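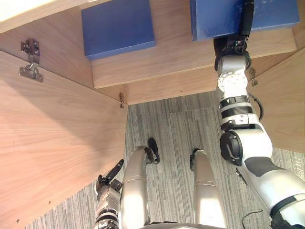 We moved offices in October, from the second floor in Menden to the old Stolline building, and I am still getting used to the walk. The new place is quieter in the mornings and much louder after lunch. My desk came through fine, but I lost a lamp and a good mug. Gray striped carpet was the one thing I asked them not to choose, and I look at it all day now. Ilídio Teixeira says it hides coffee. He has tested this.

The walk is the better part. It takes me past the canal and the Barrios bakery, which opens at 5 and sells out of rye before 8. I used to drive, and parking cost me 80 a month. I put that money toward shoes and bread instead, mostly bread.

I have also started reading again on the bench by the lock, for as long as the weather allows. I am two chapters into a history of the canal. The author spends more than 2000 words on one lock keeper's pay dispute - I liked that part best.

On Saturday I want to try the path on the other bank. Ilídio thinks it floods past the footbridge, so I will wear the old shoes.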